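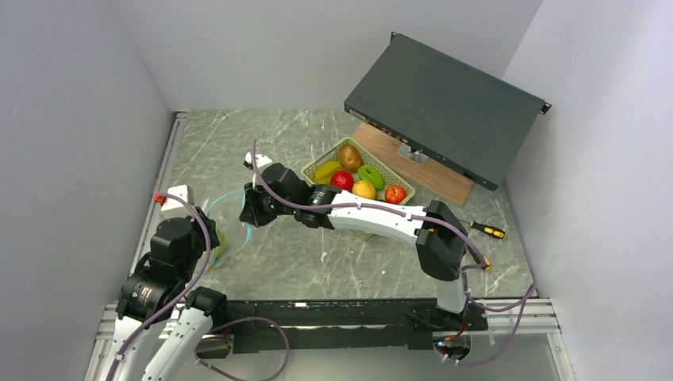
Cable Routing and Daily Care of the Two-Arm Produce Cell
Project report, one-semester course in automation maintenance
Slamet Oei

1. Starting point

The cell has two arms on the front beam, one left and one right, and both work over the same table. My task was not to write programs. I had to keep the cell running for the other students and to write the care procedure that was missing until now. The previous notes, by Koller, stopped at the mounting of the arms.

In October the camera on the right wrist lost its signal again and again. It happened mostly when the arm reached far to the left. First I suspected the plug, and I changed it. The fault came back on the next Tuesday, so I began to look at the whole length of the cable.

2. Cable routing

The purple cable of each arm goes from the module above the gripper, over the wrist and along the links. On the right arm it was tied too tightly before the wrist. When the wrist turned to its limit, the cable was pulled at the connector. I opened the ties and gave 100 mm more slack over the wrist. Then I closed the ties again along the forearm, loose enough that the cable can still slide a little.

Below the beam the cable makes a free loop before it goes into the opening. This loop must stay free. Please do not tie it to the profile, even if it looks more tidy.

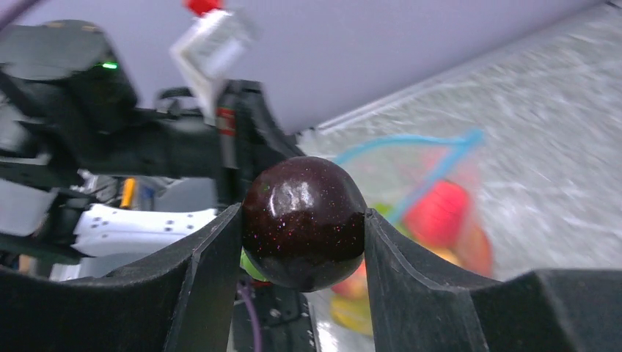
3. Gripper fingers

The fingers have to hold smooth, round fruit without marking the skin. I check three points:

Both tips meet the fruit at the same height.
The finger screws are tight (check by hand, do not use force).
The finger surface is clean. I wipe it with a damp cloth after every 30 picks.

If one tip is higher, the fruit turns in the grip and falls during the transfer. We had this problem two times. In both cases a finger was mounted again in a hurry after cleaning.

4. Test after the change

I moved the right arm to its far left position 12 times at slow speed and watched the camera signal. It was not lost. After this I repeated the test with the produce basket and the mesh bag on the table, because the arm then takes a higher path and the wrist bends more.

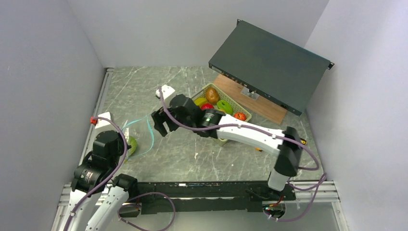
The signal was stable here also. The left arm I did not change, but I measured its slack and wrote the value in the cell log under the name Trustomau, which is our name for the cell.

5. Open points

The scuffed places on the front beam should be checked for sharp edges near the cables. The small wires in the two openings have no labels, and I did not have time to trace them all. For the next group I would start with the right opening.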